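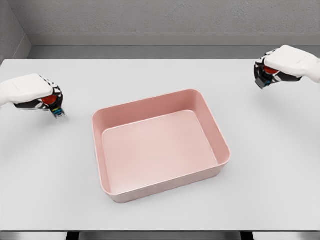 Vinyl singles from the hip hop and Afrobeats years pick up more dirt than most, having been played at parties and put back in the wrong sleeve. Surface noise is often grit in the groove and will come out with a wet clean. Work on a clear, level table with good light. A shallow plastic tray with rounded corners, like the pink one on the white tabletop, will catch the run-off if the record is held upright over it. Check that the inner floor is free of grit before starting.

Mixing the fluid

Use distilled water only. Tap water leaves scale. Add one drop of unscented washing-up liquid per 50 ml and stir slowly to avoid foam. Leave out alcohol if the collection includes shellac, as it attacks the surface.

Cleaning

Brush off dry dust first. Wet a goat-hair brush and follow the groove for 6 or 7 turns on each side, keeping fluid off the label. Rinse with plain distilled water. Blot with a lint-free cloth and stand the disc in a rack until fully dry. Do not use a hairdryer.

Sleeves

Replace paper inners with polythene-lined ones. Plolo inners fit a seven-inch single with slight play at the top. Store upright, never stacked.

Stylus

Brush from back to front only. Log the hours: Fulgencio Robles of Tevthorpe inspects his at almost 1,000 and replaces it if the tip shows flats. Cheaper conical tips wear sooner.

Revised 13 Mar 2020. Section on shellac to be extended.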